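Section 3. Caring for your Zoltora worktop

3.1 Before you start

Your Zoltora worktop is made from solid wood and leaves the workshop with one thin coat of oil. That coat protects it in transit and during fitting. It is not enough for daily use, so the top must be oiled again before you put it to work.

Keep the top in the room where it will be used for 3 days before oiling. Leave it flat and unwrapped, with air able to reach both faces. Do not lean it against a wall or a radiator.

You will need:

Gistari worktop oil, one tin
Lint-free cotton cloths
Abrasive paper, fine grade
A sanding block
Work gloves for lifting and sanding
Thin rubber gloves for oiling

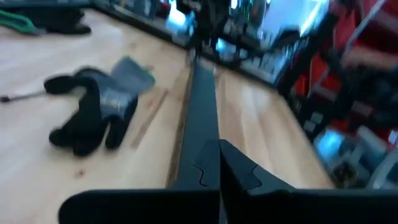
3.2 Preparing the surface

1. Clear the top and wipe it with a cloth wrung out in warm water. Let it dry fully.

2. Look along the surface towards a window. Dried glue, pencil lines and scuffs show up best this way. Small dark marks in the grain are natural and will not sand out.

3. Sand lightly with the grain, using the block. Do not sand across the strips, even at the ends.

4. Take the sharp edge off all four sides with two or three light passes. Oil does not hold well on a sharp corner.

5. Vacuum the dust, then wipe with a dry cloth.

Note: If you have drilled or cut the top, sand the cut edges as well. End grain drinks more oil than the face and will need an extra coat.

3.3 Oiling

Work in a room between 15 and 25 degrees, with a window open.

1. Stir the tin with a flat stick. Do not shake it.

2. Pour a small pool of oil in the middle of the top and spread it with a cloth, first across the grain and then along it. The wood should look wet all over but there should be no puddles.

3. Wait 40 minutes. If dull patches appear in that time, put a little more oil on them. 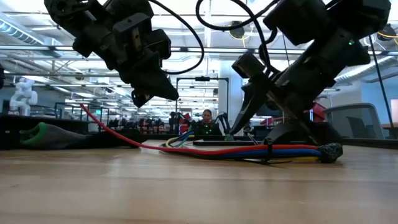 4. Wipe off everything that has not soaked in. Use a clean cloth and change it when it starts to drag. Oil left standing will turn sticky, and the only cure is to sand it back.

5. Leave overnight, then repeat. Give the upper face 3 coats in all and the underside two.

CAUTION: Cloths soaked in oil can catch fire on their own as they dry. Lay them out flat outdoors, or put them in a metal tin of water with a lid. Never leave them screwed up in a bin.

3.4 Fixing frames, rails and clamps

The top will move slightly across its width as the seasons change. Anything bolted to it must allow for this. Use the slotted Tak plates (part 1055) and tighten the bolts until the plate stops sliding by hand, then no further.

Oil the top before fixing anything to it. Bare wood trapped under metal can turn black if water gets in -- steel is the worst for this.

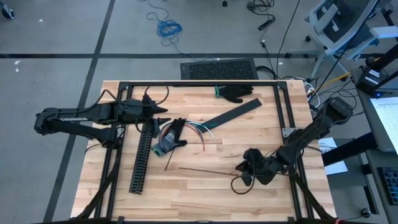

Check the bolts again after the first month. Timber that was damp when it was delivered will have shrunk a little and the bolts may feel loose. Tighten them by hand only.

If you are using Fanaria legs, follow the leaflet packed with them for the spacing of the screws. The pilot holes must not go deeper than two thirds of the thickness of the top.

3.5 Upkeep

Wipe spills straight away. Tea, red wine and anything with vinegar in it will mark the wood if left. Do not use bleach, scouring pads or spray polish.

Re-oil once a year, or sooner if drops of water no longer bead on the surface. July is a good month for it, as the windows can stay open.

Text last revised 19 Jan 2019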